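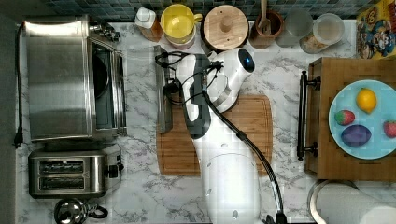

Counter station, overhead view, arm over the cutting board.

Running the kitchen counter station on an open day

These notes cover the manipulation demo at the Nonard lab for hosts who have not run it before. They assume you have operated the arms under supervision and know the stop procedure. A full session takes eight people at a time behind the line. Setup was last revised in January.

Before the doors open

1. Power up the arm controllers and let the Rodow console finish its self-check. Do not skip the joint calibration, even if the arms were used the evening before.

2. Lay out the counter. Cutting board in the middle, toaster and toaster oven to one side, toy fruit on the blue plate. Tall items go along the backsplash. Compare your layout with the overhead view and correct anything that has drifted toward the board.

3. Set the speed limit to 100 mm/s. The Linava software defaults to 200, a fine speed for lab work but too quick for visitors to follow.

4. Run the approach move once with the gripper empty. Watch it from the side as well as on the console.

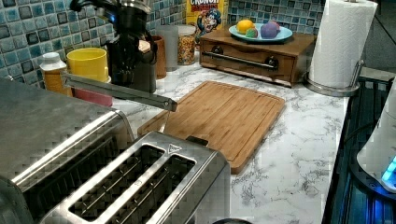 Clearance is the setting that new hosts get wrong most often. The planner keeps a margin around every object in its map, and the map only knows what you entered. An object moved by hand after mapping stays where it was as far as the software is concerned. Check the low passes first: on the way to the back corner of the board, the arm reaches over the toaster, so the toaster height has to be entered from the top of the body with the lever tab included. Then check the reach toward the backsplash. If you change either value, repeat step 4.

During the demonstration

5. State the task before each run in one sentence. "The arm will move to the board and stop above it" is enough.

6. Start the run and stay quiet until the arm stops. Visitors watch the gripper, and most questions come afterward.

7. Show the planned path on the Sutcliffe display next to the measured one. Point out where they differ – usually at the wrist.

8. Invite one visitor to choose the next target by name. Enter it yourself. Visitors do not touch the console.

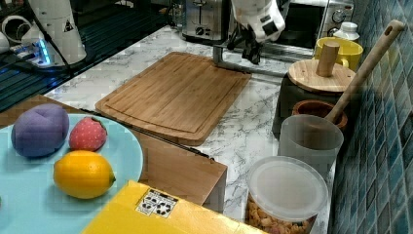
If a run stops early

Read the fault code aloud and write it in the log before clearing it. A planner fault means no path was found: move the target away from the tall items, remap and try again. A joint fault ends the demonstration until Josphat Mwaipopo has looked at the arm. Hand the group to the next station in the meantime.

Closing down

Park both arms, export the log and enter the number of runs on the station sheet. The log holds 1,000 entries and overwrites the oldest, so export before powering off. The next open day is Fri 10 April, and the layout can stay on the counter until then.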